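Forum Home New Posts Members Search Log In

Student Projects > Manipulation > Zasora kitchen sorting task – bin layout

e_esteban
Posting for the Tristcombe student group. We are setting up the Zasora task: two arms, one table, utensils and a grater go into bins. Target is 300 teleoperated episodes before we train anything. Current question is whether the bins should stay in fixed positions. I want them fixed for the first batch. Two of my teammates want them moved every episode.

kelp_torque
Move them. A policy trained on one layout learns the layout. We ran fixed bins last February and the policy reached for the old coordinates when a bin was shifted by the width of a gripper.

nullspace9
Disagree for a first batch. With four operators of mixed experience you already have plenty of variance in grasp approach. Fix the bins, get a baseline, then randomize. Otherwise you can't tell a bad policy from thin coverage.

Can you post the table as it is now? Wrist view too, if you record it.

e_esteban
Both views below.
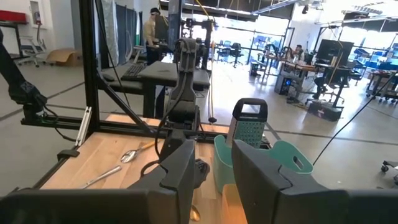
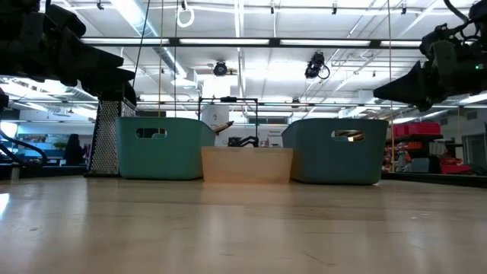

Wrist view first, then the side view with the three containers.

kelp_torque
Thanks. Two things from the wrist view. The fingers take up a lot of the bottom foreground, and the gold spoon between them is only partly visible. If that is typical, the wrist stream gives you little on small objects near the fingertips. Also there is a lot of room behind the table in that view. Crop it before training or the network will use it.

nullspace9
Cropping I agree with. I would not touch the camera mount, though. Every change to the extrinsics splits the dataset.

On the side view: the orange container is half the height of the bins and sits right up against both. For a place action that means very little margin. A wrist that comes in low over the middle one can catch a neighboring rim. Either space them out or set a minimum approach height.

e_esteban
We have a minimum approach height in the controller, set to 11 cm above the table. It applies to the transit phase only and the operator can override it for placement.

rlh_nasution
Then log the override as a separate flag. We skipped that on our Nasution build and spent most of a term relabeling by hand.

A different concern is the grater. Perforated metal gives unstable depth under overhead light panels. What are you using for depth?

e_esteban
None. RGB only, wrist and fixed views. The Eseck depth unit is on the shelf until someone writes a driver for it.

rlh_nasution
OK, ignore that then. Glare on the tabletop may still matter. The side view has bright reflections in the wood. A matte mat would fix it.

kelp_torque
A mat changes the contact friction under the spoons. Lock the exposure first and see if that is enough.

e_esteban
Plan for now: bins fixed for the first batch, exposure locked, override flag added, crop applied at training time so the raw files stay intact. Mat only if the exposure change does nothing.

kelp_torque
Still think you will regret the fixed bins. Post the shifted-bin results when you have them, failures included.

– Encarnación Esteban, Tristcombe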